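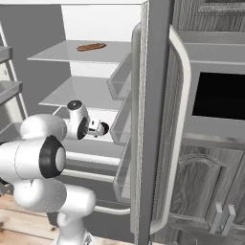

Plurik 7 countertop water filter - 3 months in

Posted Jan 22, 2021

Short version: good filter, annoying lid, would buy again on sale. Long version below, typing this on my lunch so bear with me.

Background. We have hard water. Really hard, the kind where the kettle looks like a cave. Was using a Liranberg pitcher before, the tall one, for years. Fine pitcher. But four people drinking out of one pitcher means it's always empty, and the person who empties it is never the person who fills it. Also took up half the fridge door and the handle cracked last May.

So I wanted something bigger that sits on the counter. Looked at the Plurik and the Plirnico tank. Plirnico is nicer looking, no question, but the cartridges were out of stock everywhere I checked and I'm not buying a tank I can't get cartridges for. Plurik it was.

Setup. Rinse the tank, soak the cartridge, screw it in, run two full tanks through and dump them. I watered the plants with it. Instructions are one folded sheet with drawings and the drawings are tiny. Step 4 has the gasket upside down compared to step 5, go with step 5. I went with step 4 the first time and had a puddle.

Taste. Big difference. Our tap has that pool smell in the summer and a bit of it in winter too, and it's gone completely. Coffee is better. Tea is a LOT better, no film on top anymore. My kids, who notice nothing, noticed.

Does it soften the water? Some. Kettle still scales up, just slower. I used to descale every couple weeks, now it's more like every six. If scale is your main problem this is not going to fix it, get a real softener.

Speed. Slow. Fill it at night and it's ready in the morning, no problem. Fill it when you're already thirsty and you'll be standing there. The box says the flow improves after the first week and I guess it did a little.

The spigot. Better than I expected for plastic. No drips so far. It sits low though, so a tall bottle wont fit under it unless the tank is at the edge of the counter. I put mine on a cutting board, that gives me enough for a pint glass and most of the kids' bottles. They sell a stand. The stand costs too much.

The lid. Ok so the lid. It just sits there, doesn't lock, doesn't click. Bump it and it slides. You also have to lift the whole thing off to refill and there's nowhere to put it down with wet hands. There's a little flap on the bigger model, why not on this one. Hate the lid.

Cartridges. Box claims up to 4,000 cups per cartridge. With our water I got nowhere near that, it slowed to a trickle well before. Scrubbing the outside with the pad they include brought it back for a while, do that before you give up on one. A water softening insert is sold separately, rated for 400 cups, haven't tried it, that seems like not very many cups.

No indicator light or anything to tell you when to change it. I write the date on masking tape and stick it on the back. The Liranberg had a dial on the lid that everybody forgot to reset so I can't say I miss it.

Cold water. It's a counter tank so room temperature, obviously, and this was the big argument in our house. What we do now is fill two glass bottles from the tank after dinner and put those on the bottom shelf. Works great, they're narrow, and we got the door shelf back for milk and the four hundred jars of mustard. Don't put the tank itself in the fridge, I measured and it technically goes if you pull a shelf, but it's heavy when full and you'd be bending down to work the spigot.

Cleaning. Once a month, dish soap and a soft brush. Opening is wide enough for my whole hand which is more than I could say for the pitcher. Dont use the dishwasher, manual says so and the seams look like they'd go cloudy.

Good: taste, size, spigot doesn't leak, easy to clean
Bad: lid, lid again, slow, no stand in the box

Four stars. Would of been five with a decent lid. Will update if the spigot starts dripping - the one-star reviews all seem to be about that.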